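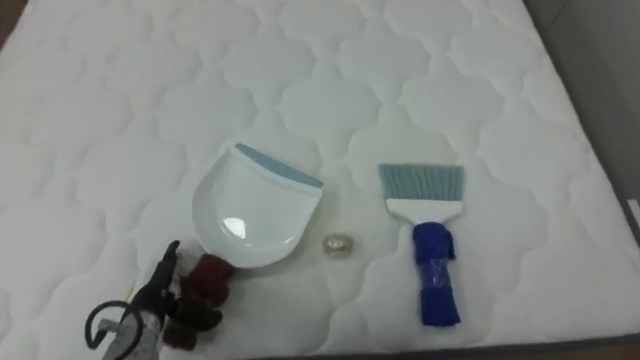

About Ilis

2 min read

Ilis is a small guest house in Clakbridge, up the hill from the station and slightly further than the map suggests. Marlene Doucette bought it one June with a loan, a borrowed van and a firm belief that the roof would last. The roof had other plans, and so we opened the following spring.

We have seven rooms. The biggest is called Tremblay, after the family who built the place and papered every inch of it in green. The smallest is called Irkeo and has the best view, mostly of sheep. Rooms cost from 59 pounds a night with breakfast, and breakfast runs until 10.30 in case you came here to sleep.

There are 170 books on the landing, many of them about canals. Take one home if you like. Take two.

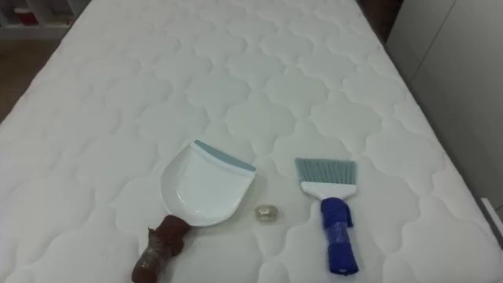 Dustpan and brush, between guests.

We don't have a spa, a gym or a signature scent. We do have good towels, heavy curtains and a boiler that was replaced at painful expense. The pub is 400 metres down the hill, and feels like 500 on the way back.

Dogs are welcome in the ground-floor rooms. Children are welcome everywhere except the boiler cupboard. To book, ring the house and let it ring for a while, as Marlene is usually on the wrong floor.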